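### 4.2 Produce transfer with the Stiltau hand

The second comparison used a mock grocery aisle in the Musis laboratory. A humanoid with two arms moved produce between wooden crates and a blue plastic shopping basket on the floor. Both arms were driven by the Tefera controller, with gains held at the values given in Section 3. The parallel-jaw baseline was run first and its results appear in Section 4.1.

Control input came from one head camera and a small camera at the wrist. The head camera covers both arms and the basket. The wrist camera covers the palm and the fingers, and the thumb takes up a large part of its image in many poses. Napa cabbage was kept in the object set for its loose outer leaves, which give the planner a poor estimate of width.

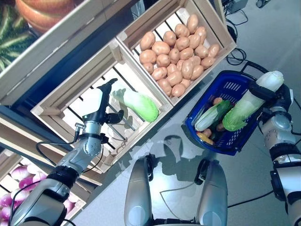
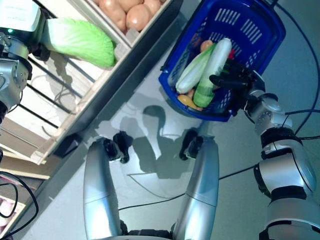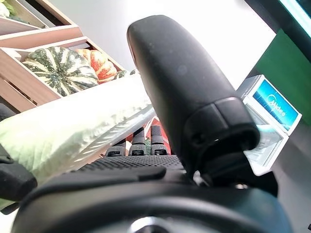
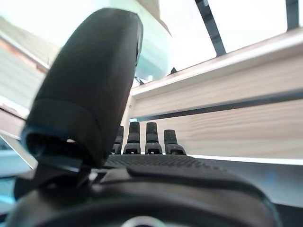

**Figure 6.** Produce transfer task. First and second images: head camera. Third and fourth images: wrist camera.

We logged 682 grasp attempts with the Stiltau hand and 2,284 across all conditions. The wrist stream was discarded for 17 attempts after a timestamp fault. These attempts remain in the success counts but are left out of the contact analysis in Section 4.3.

Grasp closure was triggered by the wrist view alone in the Ginow condition and by both views otherwise. The timeout was 400 ms in either case. Attempts were labeled by Lemlem Derese from the head camera video, without access to the condition codes. A grasp was scored as a failure if the object left the hand before it was over the target container. Leaf damage was recorded separately and did not affect the score.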